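Unit 2: Sorting and Storing Small Parts
Workshop Practice, Vondville Adult Learning Centre
Notes prepared by Nuala Duggan

What this unit covers

Small parts are kept by type and size, in containers where they can be found without tipping everything out. You will sort a mixed tray, choose a container for it and write up a contents list. Bring your notes from Unit 1, as the names of the fixings are not repeated.

Sorting a mixed tray

Clear the bench before you start. Tip the parts on to a light surface and take out anything broken or bent. Make a first sort by type (screws, washers, clips, connectors), then a second by size. The practice tray holds 52 parts. Leave anything you can't identify to one side and ask Bram Boersma at the end of the session.

Don't sort straight into the box. Most people change their minds at least once about which groups belong together, and moving small washers out of a deep cell is slow work.

Choosing a container

Jars are cheap but hard to stack. Drawer units suit a fixed bench. A flat box with a lid and dividers is the usual choice for a kit that gets carried about. Check three things before using one:

Cell size. The largest item should go in and come out without being forced.
Dividers. Where they lift out, push them fully down. A gap at the bottom lets thin washers through.
Lid. It should close flat over the full box. Parts heaped above the dividers will move into the next cell when the box is carried.

Filling the box

Put bulky items in first, one to a cell, and fit the small parts around them. Keep related parts next to each other. Leave some cells empty for later additions. With a see-through box the contents can be checked from the side as well, but a written list is still needed.

A tinted box with a blue block in one of the cells:

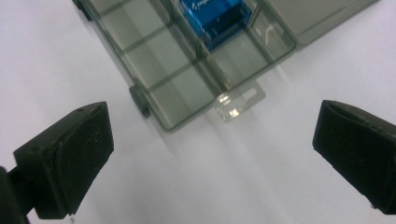

The contents list

Draw the grid on paper and write the contents in each square. Tape the list inside the lid if there is room. Date it, and change it whenever a cell is changed.

Before next time

Read page 23 of the course booklet and finish your list.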